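Brellcombe Football Club: Matchday and Ticket FAQ

35 shares | 19 comments

When do tickets for home league matches go on sale?
Members may purchase from 10 a.m. on the Monday two weeks before the match. Remaining seats go on general sale that Thursday.

How many seats are set aside for visiting supporters?
The Fostholm End holds 789 visiting supporters. Visiting clubs sell these seats directly, and they are not available from our ticket office.

What happens if a match is postponed?
Tickets remain valid for the new date. Refund requests must reach the ticket office at least 48 hours before the rescheduled kickoff.

Can I change the name on a season ticket?
One change is permitted each season, up to the end of October. A fee of $40 applies.

May I bring a bag into the stadium?
Small bags are permitted and will be searched at the turnstiles. Larger items must be left at the Hutchins Road entrance. 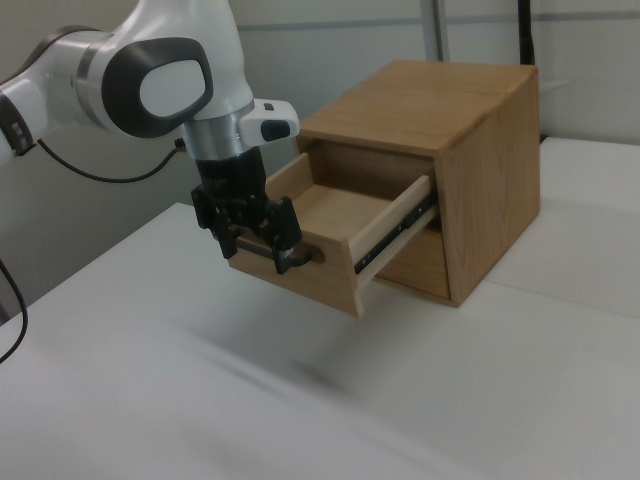 A small wooden cabinet with an open drawer.

Where do I report lost property?
Please contact the stadium office by the end of the next working day. Unclaimed items are held until the end of the season.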